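3.2. Organización del dormitorio y rutinas antes de dormir

La segunda parte del cuestionario se refiere al orden del dormitorio y a su relación con la calidad del sueño declarada por los participantes. Se recogieron 764 respuestas válidas en los municipios de Stislow y Mullbridge durante el mes de septiembre. El instrumento utilizado fue la escala Pramanik en su versión breve, que contiene 27 ítems y que ya habíamos aplicado en un trabajo anterior con población urbana. En este estudio entendemos por dormitorio toda habitación cuyo mueble principal es la cama, aunque tenga también otros usos durante el día.
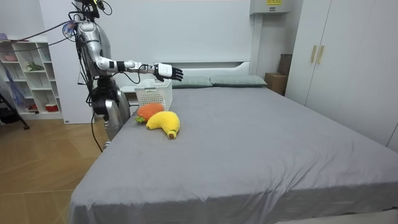
Figura 4. Cama grande en un dormitorio.

El tamaño de la cama fue preguntado de manera directa. Las personas que duermen en una cama grande declararon con más frecuencia que dejan objetos sobre ella durante el día, sobre todo ropa y libros. Esta costumbre no mostró una relación clara con la hora de acostarse. Sí se observó una diferencia en el tiempo que se dedica a preparar la cama por la noche: quienes deben retirar objetos retrasan el momento de apagar la luz ocho minutos de media. En los hogares con niños el retraso es mayor, y los objetos mencionados cambian: predominan los juguetes.
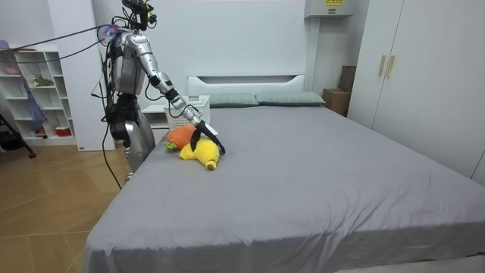 3.2.1. Juguetes de peluche y objetos de apego

Se preguntó a los padres y a las madres si el niño duerme con algún peluche y cuántas veces lo pide después de acostarse. La respuesta afirmativa fue mayoritaria en los dos municipios. No encontramos diferencias según el tipo de vivienda. Conviene señalar que la pregunta no distinguía entre el peluche que acompaña al sueño y los que solamente quedan encima de la cama, y esta limitación será corregida en la próxima versión del cuestionario.

3.2.2. Ropa de cama y recipientes

En cuanto a la ropa de cama, los participantes indicaron el color, el tejido y la frecuencia de cambio. Los tonos neutros fueron los más citados para la sábana bajera, mientras que en las almohadas hubo mayor variedad.
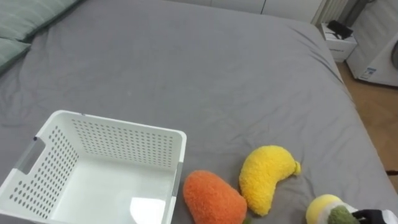

Figura 5. Sábana bajera gris, almohadas de color verde pálido y cesta de plástico blanco.

Una parte de los encuestados utiliza cestas o cajas para reunir los objetos pequeños. Para el grupo de Mullbridge se dispone además del registro Edisa, un diario en papel que fue completado por aproximadamente 500 personas. En él se anotaba el lugar donde se guardaba la cesta por la noche, y los lugares más repetidos fueron el suelo junto a la cama y la parte superior del armario. 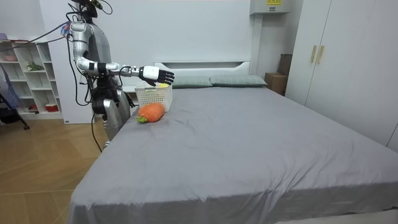

Figura 6. Cesta de plástico colocada sobre la cama.

El uso de un recipiente se asoció con una preparación más corta de la cama, pero no con una mejor puntuación de sueño. Es posible que las personas más ordenadas utilicen cestas y también mantengan horarios más regulares, de modo que el efecto de cada factor no puede separarse con los datos disponibles. Los resultados sobre iluminación y ruido se presentan en el apartado 3.3.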